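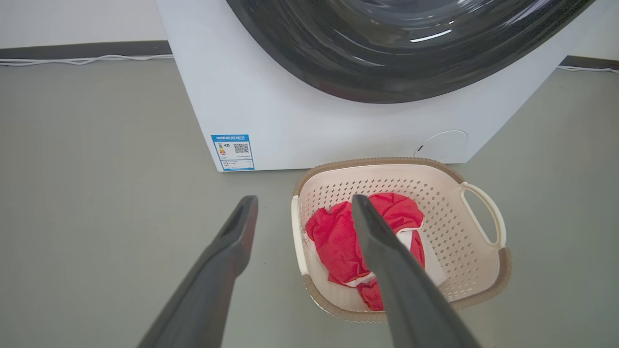 Section 5: Laundry, Household 71

The assessment of the Tavard domestic unit was conducted on a Wednesday, in the residence of Mr. Abbas Rahimi, who had asked that his name be kept out of the report. The request was declined by the Office of Home Appliances, Skorkent, and is recorded in this section as received.

The unit was offered for lease on a trial basis. The supplier's brochure promised that it would take up garments "with the care of a family member." The Assessor, Ms. Negin Hosseinzadeh, was instructed to determine whether the phrase could be allowed to stand.

The basket had been set on the floor before the washing machine. It held a red article and something white. The unit lowered its gripper, one finger to the red cloth and the other over bare floor, and there it stopped. The Assessor noted the time.

Mr. Rahimi stated that the red article had been his wife's. He stated further that he had not washed it since September – the form provides no space for this, and it was entered under Fabric Type.

After 57 seconds the Assessor asked whether he wished the cycle to proceed. Mr. Rahimi asked whether the unit was waiting for him. The Assessor replied that the manual described no such function. She then pressed the pause key herself, which placed the trial outside the approved procedure.

Finding: not completed. The supplier's phrase is referred to Mr. Savolainen for a decision. The basket was returned to the bedroom at the resident's request, and the Assessor carried it.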